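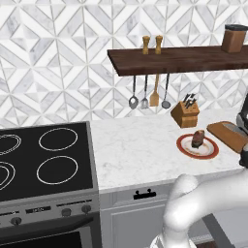

The Skasby practice kitchen, with the gripper down by the cutting board. Render: Revari

Four weeks with Skasby, the simulated kitchen from Revari. Short version: good, pricey, fussy to set up.

You rent it by the month. $198 a seat, two seats minimum. Load your own arm, set it loose on the plate and the board, break nothing. Our real test bench cost $900 in repairs in April alone, so yeah, tempting.

The look is great. Marble, hanging utensils, a proper range. Some things are off tho. The knife block seems to hover a hair above the counter, and Kai-wen Yip, who tests arms at Flerkport, spotted it before I did. "Matters if you're grasping," she says. "Doesn't if you're only looking."

Install took me most of a Thursday. Licence server kept timing out. Support (thanks, Dexter Strickland) was quick and didnt talk down to me.

Colour and lighting controls are easy. Physics menu, less so. Wants a manual.

Worth it for a small lab? If two of you will use it every day, yes. Otherwise wait for the single seat plan.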